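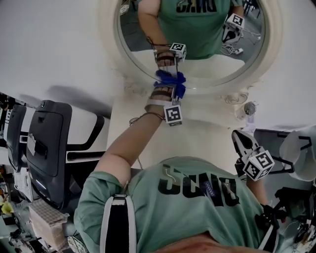
Marker cubes, one on the wrist and one on the gripper, and their twins in the mirror.

Grodgate is at the end of a bus line in Sendolton, past a tire place and a second, larger tire place. I went on 4 March 2019 with the rest of the tour list, having been promised software. Software is hard to give a tour of. You stand behind somebody's chair and look at a window full of other windows, and you nod.

To their credit, they started us away from the screens. The group works on Flolex, a package that takes recordings of people doing things with their hands and turns them into motions a robot arm can follow. The recording end is a strap-on hand tracker, a hand-held gripper with a trigger, a harness, and printed cubes. The cubes are covered in black-and-white patterns, and the perception code spends its life looking for them. Find enough corners on one face and you can work out where the cube is and which way it's turned. Do it for every moment of a recording and you have a path.

The mirror was the part I liked best. It's round with a fat cream rim, and it sits on a ledge whose paint has given up in places. Stand before it in the rig and the camera gets a second set of cubes, at the wrong depth and the wrong way around. A reflected pattern ought to be rejected, as the mirrored version isn't in the dictionary the detector checks against. The word "ought" did a lot of work that afternoon. Once a cube is small and tilted, an early build of Flolex would sometimes read a reflected one as a legal marker with a different number, and the planner would then be informed that the left hand had moved into the wall.

The fix is dull and sensible. The tracker keeps a guess of where each cube should be next and ignores candidates too far away from it. It also checks that the wrist cube stays a believable distance from the head. There was a slide comparing the old build with the new one on the same 956 clips. The old build had bad jumps in 496 of them. The new one had them in 38, and we were shown several of those, which I thought was brave for a visitor day.

After that came the chairs and the windows full of windows. The labeling tool is called Wickramasinghe, and the explanation for the name was long and had a server in it. It plays a recording next to a graph of the gripper opening and closing, and you drag little flags to where a grasp starts and ends. We were allowed a turn. I put my flags where I felt a grasp began, and the software moved them to where it felt a grasp began, and we left it there.

Planning got the last half hour, which wasn't enough. A human wrist will happily do things an arm with fixed joints can't, so the raw path gets bent into something reachable before anything is sent to the controller. On the monitor the human path was drawn in orange and the planned one in blue. They agreed nicely over open space and parted company near the edge of a simulated shelf. Someone asked how the planner decides which bits of the path matter. The answer was weights, set by hand, in a text file. I have rarely felt closer to robotics.

Practical notes for anyone going to the next one in June: the tour runs up to 3 hours, the coffee is by the stairs, and the live recording comes first, so don't take the late bus. Bring a question about calibration if you want to see people light up. I asked mine by accident and missed the sandwiches.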